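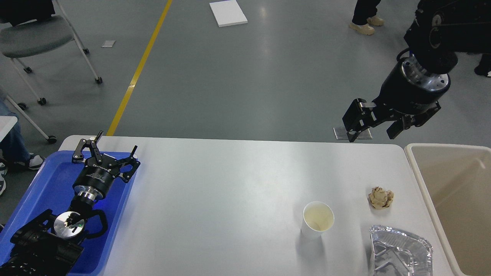

3.2 What gets left on the table

I'll admit I came to this study thinking that food was the interesting part of lunch. It took me most of February to work out that the leftovers on the table had more to say, and this section is where I try to get that across (with apologies to Isla Tipoki, who told me so from the start and has been very gracious about it).

Figure 4. The kind of small leavings we coded as a "light table": a paper cup with a little pale yellowish liquid in the bottom, a crumpled ball of tan paper and a crinkled foil tray.

We logged 2083 abandoned items across the two sites, the Simberg lunchroom and the shared tables on the ground floor at Mirkance. Of those, 1501 were what I've been calling single-use serving things, so cups, trays, wrappers, bags and napkins. The rest was a grab bag of cutlery, lids, sauce packets and one very nice scarf that we left out of the analysis and handed in at the front desk.

Cups were the headache. I had assumed a cup would be either finished or not, and our first coding sheet had exactly two boxes for it. By the end of the first week the margins were full of scribbles like "a sip left" and "is this empty??", so we added a third box for a cup with some liquid still in it but not enough that you'd expect anyone to come back for it. The cup in Figure 4 went in that box. Laurențiu Onu coded a batch of 50 cups separately from me and we disagreed on only four, all of them with milk foam up the sides, and I still think I was right about two of those!

Paper was easier, and more fun. We sorted it by shape: flat, folded or balled. A balled piece, like the tan one in Figure 4, counted as one item no matter how big the sheet might have been when smoothed out, and we never unwrapped anything. That was partly an ethics condition and partly my own feelings about handling other people's sandwich paper. Folded paper tended to turn up tucked under something else, while balls were usually on their own a little way off from the rest of the meal.

Foil trays gave us the least trouble in coding and the most trouble with the bins. The signage at Mirkance says foil goes in recycling if it's clean, and everyone I chatted with had their own idea of what clean meant. We wrote down the condition of the outside edge and left the inside to a separate yes/no on visible food, which I'd do differently next time. A three-point scale would have suited the trays just as well as it suited the cups.

The last thing to mention is grouping. We treated items as one "setting" if you could cover them all with two outstretched hands, a rule borrowed from the Bragança pilot. It's crude, but it meant we could work without a tape measure and without looking too odd in a busy lunchroom. Using it, we ended up with 429 settings in total. Cup-and-paper was the most common pairing at both sites, and I come back to that in Section 3.3, where we look at how far each kind of setting sat from the nearest bin.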